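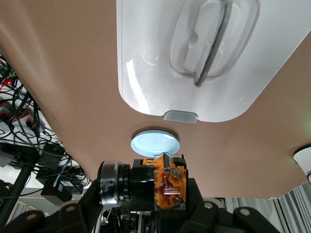
Ticket 2854: Nallton wrist module, gripper kit
Opened by: Chiyo Kaneko
Assigned to: Robel Gebru, Honell support
Status: waiting on customer

Saturday, September 23, 2023

Customer reports the wrist camera feed drops whenever the arm is parked with the gripper pointing up. Feed comes back after a restart of the driver. Firmware 2.61. Kit was bought in April and has had no repairs.

Robel: Asked for the log and two stills from the parked pose.

Chiyo: Attached. I swapped the USB cable and tried a different port on the computer. Same behaviour. Colour balance also shifts when a ceiling light is in view.
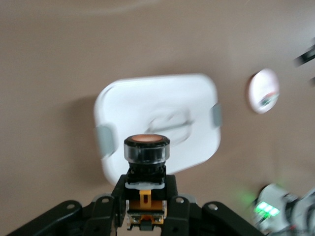

Robel: The colour shift is auto exposure and can be locked in the settings file. The dropouts are separate. Log shows the camera disconnecting, so I'd check strain on the cable at the wrist. Please leave more slack, park the arm again and let it sit for an hour.

Chiyo: Exposure locked, colour is fine now. Will redo the cable on the next shift.

Robel: Thanks. If it still drops, Thomas Gentile will arrange a replacement cable under warranty. Leaving this open.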